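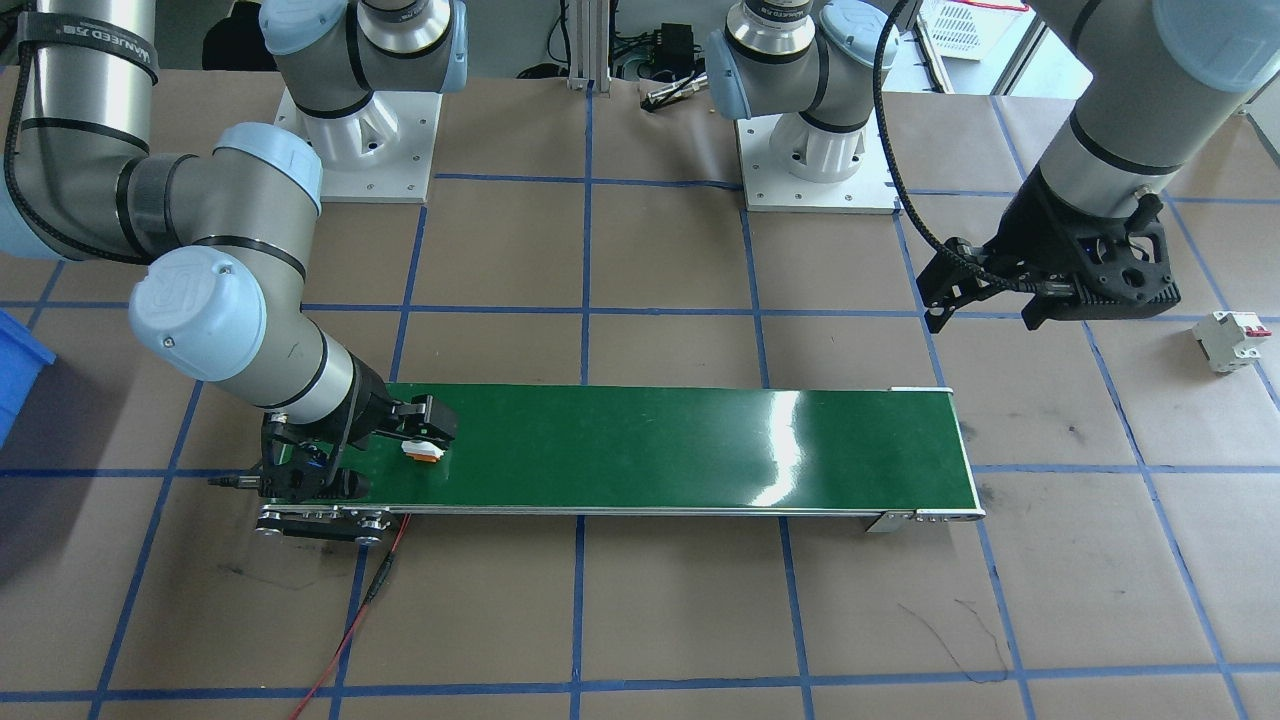
Blue tape over brown paper, with a green belt across the squares.

I want to make a case for the cheapest thing on any worktable, a roll of brown kraft paper and some blue tape. I have been laying it down for 12 years, on packing benches, on my kitchen counter every November when the jam gets labeled, and I love it more each time!

People spend real money on surfaces. Delau makes a cutting mat I have admired in the catalog for ages, all printed lines and rounded corners, and it costs $72 for a size that wouldn't hold half a packing job. Paper goes edge to edge. You can write on it, spill glue on it, and roll the whole mess up at night. Then the tape goes down in squares and suddenly the table has addresses. The bin lives in this square, the bottles start in that one, and anyone who walks up can see it.

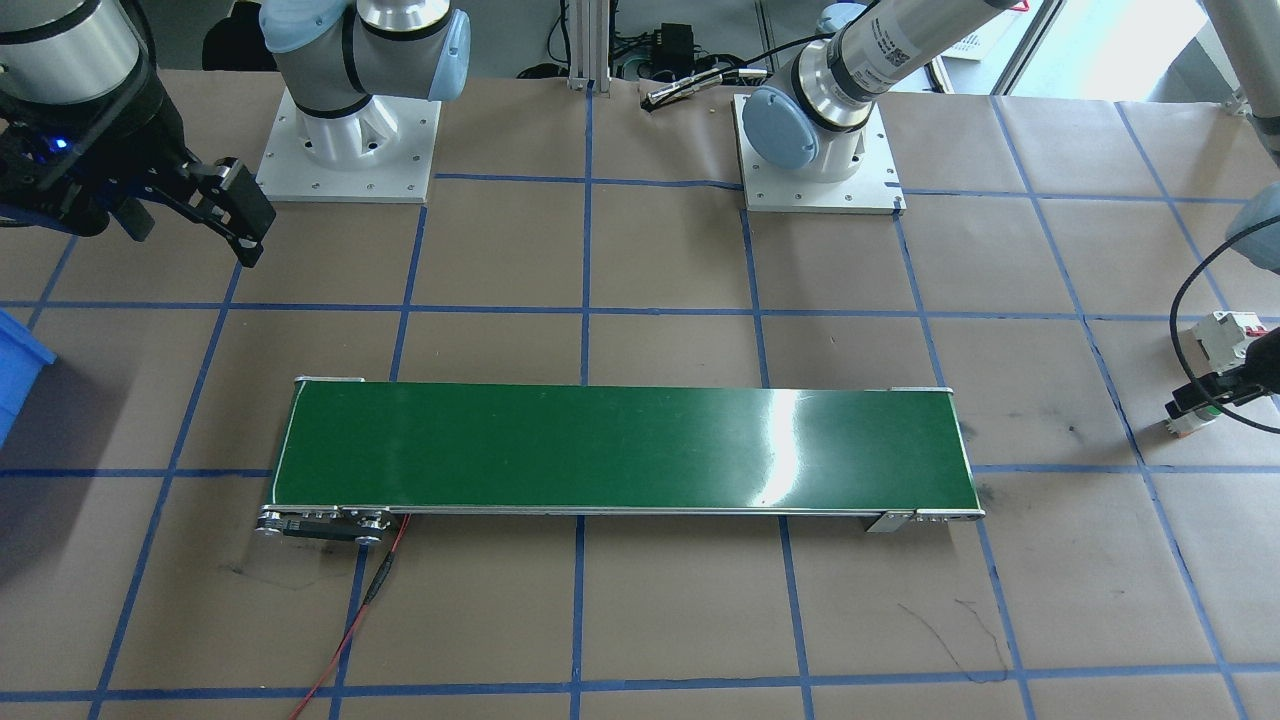
Blue is the right color for it, too. I tried white once and lost the lines by lunchtime under the shop lights at Hakala, where I packed small orders for 2 winters. Blue on brown you can read from across the room — even with a belt lying over the top of it. And big squares, please. Small ones look clever and then every object sits on three of them.

My other enthusiasm is the small belt. A short, narrow conveyor brings the work to one spot, and one spot is all you need for little things like jars and bottles. A friend's shop, Cendoter, had a big one that ate the room. Give me the narrow kind with a plain green belt and space left around it for a bin.
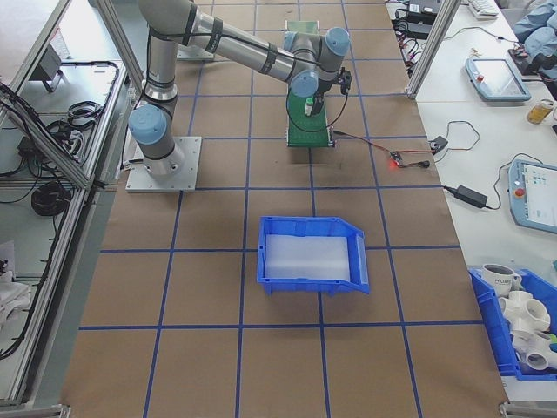 A blue bin with a sloped front, and a small white bottle with a green cap on the belt.

About that bin: get the sloped front. You can see in and reach in without lifting your elbow over a wall, and if you put a liner inside, cleaning takes a minute. Mine are old Brakus ones, stacked under the stairs, and I'd buy them again tomorrow. Do I always park them neatly inside a square? No, they end up across the tape as often as not, and the grid still does its job. I put a fresh sheet down this morning and the tape is next.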